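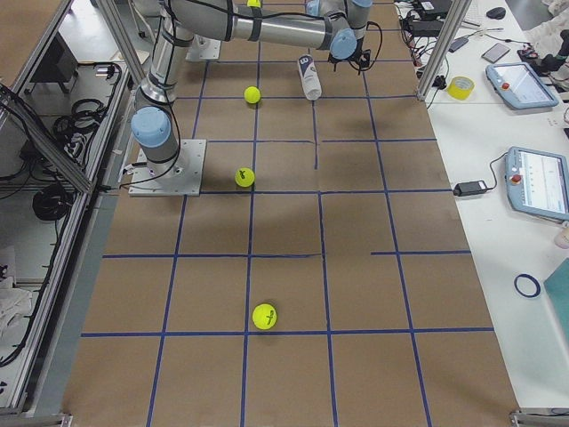 Ralitz Freediving Club Opens Applications for Coastal Cleanup Grants

The Ralitz Freediving Club is inviting applications for its new shore and reef grants, which will help local dive groups remove lost fishing gear from shallow coastal waters. Applications open in March and close at the end of April.

The program is funded by Nestside, the outdoor equipment cooperative, and will be run from the club's training center at Fadon Harbor. Each successful group will receive $500 toward boat fuel, cutting tools, lift bags and disposal fees. A total of 19 grants will be awarded in the first year.

Lost nets and lines continue to trap fish, crabs and seabirds long after they leave the boat. During last year's season, club members and partner groups logged 134 dives along the Fadon coast and recorded the position of each item too heavy to bring up by hand. Those records will be shared with grant recipients before their first outing.

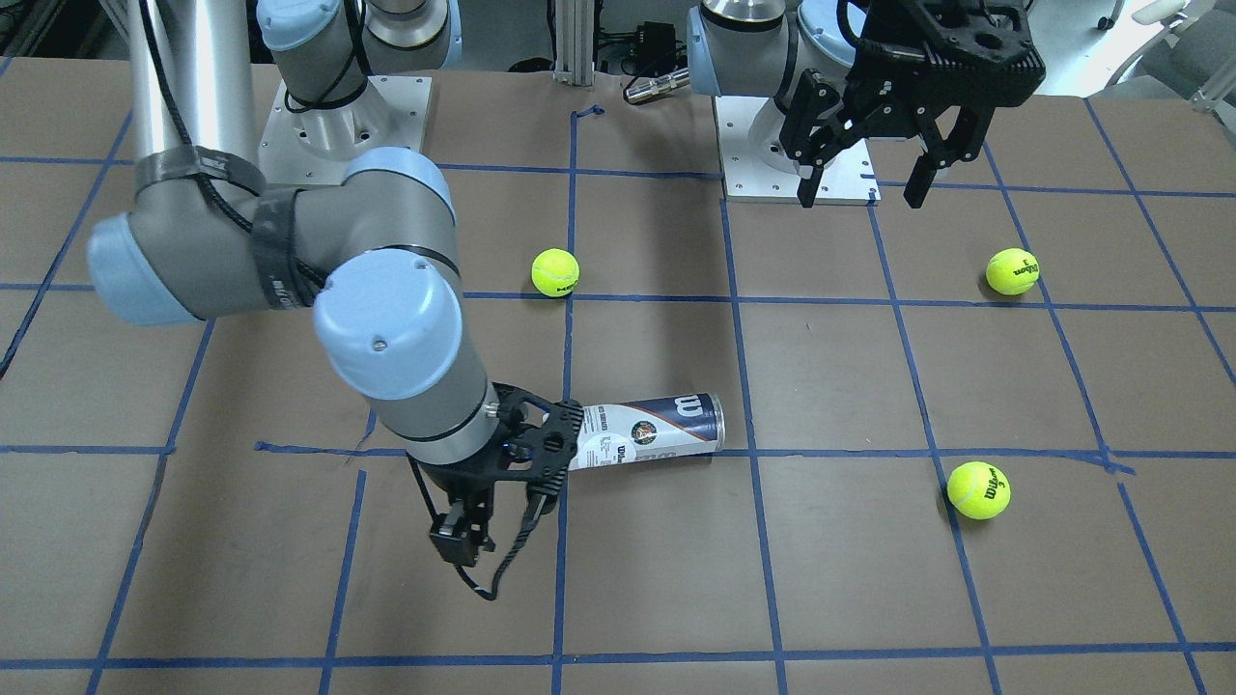
Who can apply for a grant?

Any scuba, snorkel or freediving group with at least six adult members and current liability insurance may apply. Groups do not need to belong to the Ralitz club. School and college groups are welcome if a qualified dive leader signs the application.

Recipients will attend a one-day safety course at the Rieger Pool, starting at 9 a.m., before any work in open water. The course covers entanglement hazards, safe use of lift bags and signals between divers and surface crew. Places are limited to 200 divers across all sessions — groups should list the members they wish to send when they apply.

Recovered gear will be weighed and sorted at Fadon Harbor. Nylon netting in usable condition will be set aside for recycling, and the remainder will go to the county transfer station. Each group will submit a short written report by December.

Application forms are available at the club office and at all Nestside stores. Completed forms may be returned by mail or in person. Applicants will be notified in May, and the first dives are planned for June, weather permitting.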